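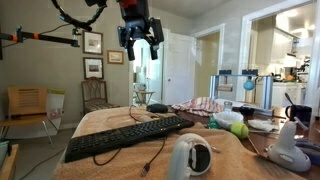
Wired keyboard and mouse on a terry towel, ready for cleaning.

Cleaning a Wired Keyboard and Mouse at the Dining Table
Written by Ama Amoah. Checked by Radomir Grgić.

This procedure covers a full-size wired keyboard with removable keycaps and a wired or wireless mouse. It is intended for routine dirt: crumbs, hair, skin oil and dust. A keyboard that has taken a sugary drink needs to be opened, and that job is covered on a separate page. Laptop keyboards are excluded because their keycaps break easily.

What you need
One bath towel, preferably terry cloth and of a single light color
Two lint-free cloths
A soft brush, 1 inch wide or less
A wire keycap puller
Isopropyl alcohol, 70 percent
Cotton swabs
A bowl for the keycaps
Dish soap and lukewarm water

The Tarholm wire puller is adequate. Plastic ring pullers, including the one supplied in the Lukard cleaning kit, tend to scratch the sides of glossy caps.

Step 1. Disconnect
Shut down the computer or close any open work. Pull the USB plug straight out by its housing, never by the cable. If the mouse takes batteries, remove them. Take a photo of the key layout, including the number pad.

Step 2. Prepare the surface
Spread the towel over the table in a single layer. Terry loops hold crumbs in place and stop the keyboard from sliding while it is brushed. Let the towel hang over the near edge by a few inches so that debris does not end up in your lap. Alcohol will mark shellac and some older varnishes, so keep the bottle on a saucer and off bare wood.

Cups, napkins and small bottles can stay on the table if they are out of reach of your elbow. Lay the keyboard at an angle to the table edge. Most people find the far row easier to brush this way, and the cable can run off toward the front without crossing the keys.
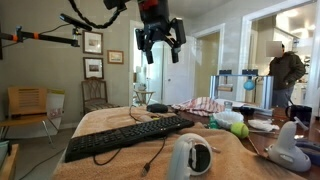
Step 3. Remove loose debris
Turn the keyboard upside down over the towel and tap the back with an open hand. Work from one end to the other. Set it upright and brush between the rows, always in the same direction. Repeat until nothing further falls out. Compressed air is optional. If used, hold the can upright and keep the nozzle at a low angle, otherwise the dirt is driven under the switches.

Step 4. Remove and wash the keycaps
Hook the wire under two opposite corners and lift vertically. Leave the space bar, Enter and both Shift keys in place unless they are visibly dirty underneath; they sit on stabilizer bars that are awkward to refit. Put the caps in the bowl with lukewarm water and a drop of dish soap for 39 minutes. Radomir uses that figure because it matches the short cycle on his washing machine, and any time near it will do. Rinse, then dry the caps face up on a clean cloth overnight. Water trapped in the stem will get into the switch.

Step 5. Clean the plate
Brush the exposed plate, then wipe it with a swab dampened in alcohol. The swab should be damp enough to leave a film that disappears within a few seconds. Change swabs when they turn gray.

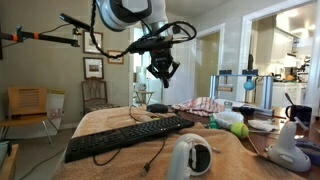

Can household glass cleaner be used in place of alcohol?
Use alcohol. Many glass cleaners contain ammonia, which can dull the plastic and lift printed legends.

Step 6. Clean the mouse
Scrape the feet with a wooden toothpick. Wipe the shell with a damp cloth, paying attention to the seam between the two buttons. Clean the sensor window with a dry swab only. For the wheel, hold a damp swab against the rubber and rotate the wheel through several full turns.

Step 7. Clean the cable
Fold a damp cloth around the cable at the keyboard end and draw it toward the plug. 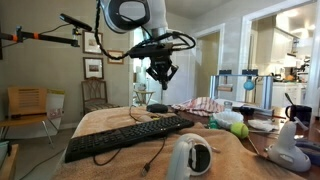

Stop an inch short of the plug and finish that section with a dry cloth. Check the jacket for cuts as you go, particularly at the strain relief. Do not coil the cable tightly afterward. A loose loop about the width of a hand is sufficient.

Step 8. Reassemble
Refit the keycaps from the photo, starting with the bottom row. Press each one down until it seats. Connect the keyboard, open a text editor and press every key once. A key that does not register usually has a cap seated crooked, so remove it and fit it again before suspecting the switch.

Shake the towel outdoors before washing it.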